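Table and work surface check, room 17
Filled in by Doaa Bensaid, 2022-05-15

1. Surface clean and level - PASS
I went over the whole top with the flat of my hand and then put the Skarnel level on it both ways. No rocking, no sticky patches, and the finish is still nice and smooth!

2. Marked area readable - PASS, WITH COMMENT
The black outline needs redoing soon. It's fine near the left corner, but the bottom line gets patchy as you go right.
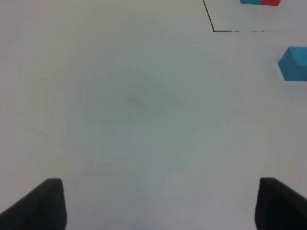 I'd wipe the old line off completely before drawing a new one (last February Obed went over the top of it and we ended up with two lines in places). Please use the fine Jolar marker, the fat one bleeds.

3. Blocks in good shape - PASS
Ran a thumb along every edge looking for splinters or chips and found none. The paint is holding up really well, blue especially.
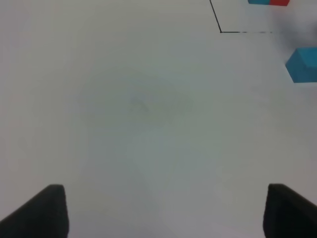
Item 3: blue block on the gray tabletop, near the black lines.

4. Stacking - PASS
We keep it at two high on this table, and I'm happy with that. Blocks should sit square on each other, faces lined up, well inside the outline.
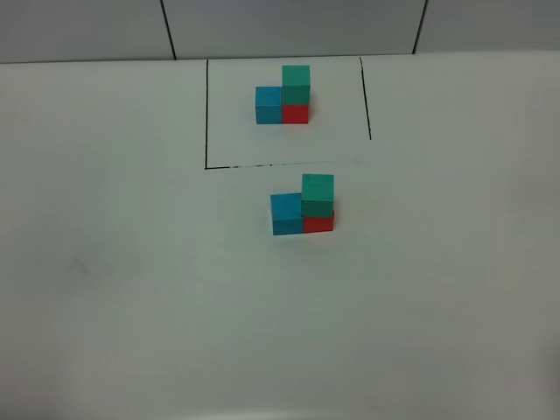
5. Wall panels and seams - PASS
Pressed along both seams where they come down to the table and nothing moved. A bit of dust in the joint - I got it out with a dry brush.

6. Left to do
Redraw the outline (Jad has the ruler). Order more wipes, the 400 pack is plenty. Endang signs this off once the line is done.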